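The Slow Wash

Els Dewulf keeps her sweaters in the hallway, on open shelves, where anyone who comes to the door can see them. There's a moss green cardigan with leather buttons, a fisherman's pullover that belonged to an uncle, a stack of thin merino layers, and one huge oatmeal turtleneck that she wears from the first frost until the lilacs open. "People ask if they're for sale," she says. "I tell them no, but you can touch them!"

I did touch them, and I've been thinking about them ever since. They were soft right through, springy at the cuffs, with none of that tired, flattened feeling my own knits get by February. Mine had been going through the machine on the wool setting. Hers go in a basin.

Dewulf runs Skendosier, a small knitwear repair studio with two worktables, one very good window and a drying room that used to be a pantry. She and her business partner, Hervé Collet, mended and washed 3,810 garments last year, most of them sent in by mail, and every one was washed by hand. The mending gets the attention (there's a waiting list for Collet's elbow patches, and rightly so), but both of them will tell you that washing is where a sweater's life gets longer or shorter.

So I asked them to teach me, and I came home a convert.

The first surprise was how little you do. You fill the basin with cool water, stir in a small spoonful of wool wash, and lower the sweater in, folded. Then you press. You press again a minute later, gently, with flat hands, and then you go make coffee. There's no scrubbing or swishing, and certainly none of the wringing I grew up with, when my grandmother and I would each take an end and twist until our wrists hurt. Collet winced when I told him about it.

"Wool wants to soak," he said. "Let the water do the work."

He uses a plain wash from a little maker called Plulta, unscented, and buys it by the jug. Dewulf prefers one with a bit of lavender. They've been arguing about this for years and show no sign of stopping.

The second surprise was the basin. I had imagined enamel, or at least something in a tasteful gray. But a wash basin has one real job, and that's being wide. A sweater crammed into a bathroom sink creases at the shoulders and rubs against itself, and the faucet is always in the way. In a broad, smooth basin it can lie folded over on itself with space on every side. Past that, you can please yourself, and the world of plastic basins turns out some wonderfully cheerful stuff: hearts, bears, alphabets, swirls. I love a bit of nonsense in a laundry room. It's a chore done standing up, often in the evening, and a cartoon bear in a cap is good company.

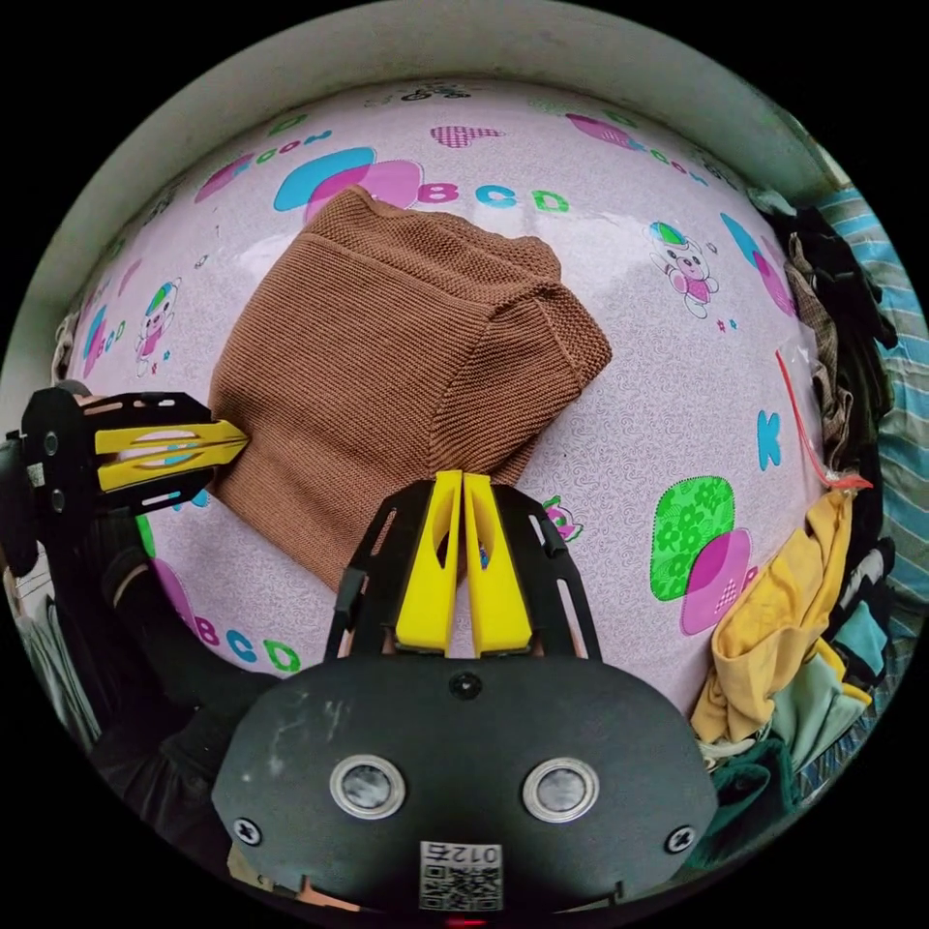

Brown knit in a pale pink basin, with letters, a heart and a bear in a cap around it.

Texture matters too, and you learn to read it. A purl surface, all those fine little bumps, snags more easily than smooth stockinette, so rings come off before you start. Ribbing stretches under its own weight when it's full of water, so you lift the whole garment from underneath with both arms, the way you'd pick up a sleeping cat. Never by the shoulders!

Then comes my favorite part, the towel roll. Lay the wet sweater on a thick bath towel, roll the two up together like a jelly roll, and kneel on it. Move your knees along and do it again. When you unroll it, the sweater is damp instead of dripping, and you can pat it into shape on a dry towel or a mesh rack. Dewulf measures the sleeves against each other as she goes. I just squint.

Drying takes patience. A thin merino may be ready the next day, while the oatmeal turtleneck takes most of a week in winter. In July she dries everything outdoors in the shade and claims the wool smells of grass until Christmas.

I've now washed every sweater I own, plus two belonging to a neighbor who made the mistake of admiring them over the fence. My old navy crewneck, which I'd more or less given up on, came off the rack looking like itself again, and I wore it to dinner that same night with the cuffs still a tiny bit damp.

Skendosier takes mending by mail all year. Hand washing is included with every repair, and Collet will put a note in the box if he thinks you've been wringing.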